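Jellow School Board Meeting Recorder, Model 701

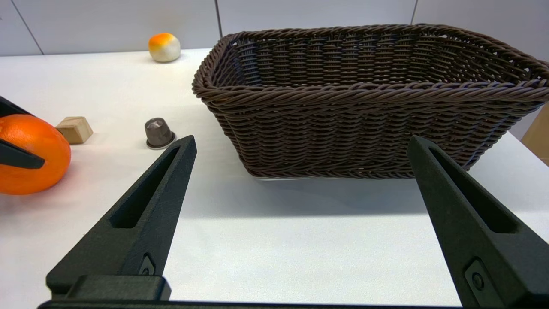 Made by Sorneo for parents and teachers who want to keep a record of what their school board decides. It records 14 hours of speech on one charge and marks each vote with one press of the button. The files open on any computer -- no account is needed. Minutes can be searched by the name of the member.

Price: $100, with case and cable. Ships from Dastport in 24 hours, not on Sunday. For orders by school districts, please write to Stella Makori.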